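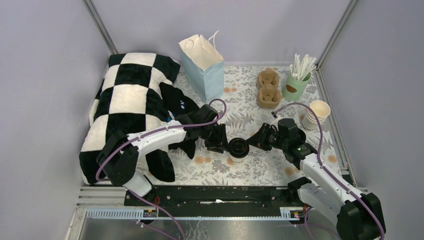
Bindu Kurian told me to go easy on the coffee order, as putting a lid on a paper cup had taken up most of her June – the arms were the quick bit, she said, and everything since has been tuning. I'd come to the Tramard open workshop to pick up ideas for my own garage build, and I stayed till closing! They share the room between 18 members (my place fits me and a bicycle), and the two-arm table gets the best corner.

I loved how homey they keep it, flowered tablecloth and all. Purple cable runs along both arms, and I asked Geetha Poduval how much slack she leaves at the gripper end. More than looks tidy, apparently – she snapped 3 connectors learning that. I went home and redid mine the same night.

Parking is around the back, and the door sticks, so push hard.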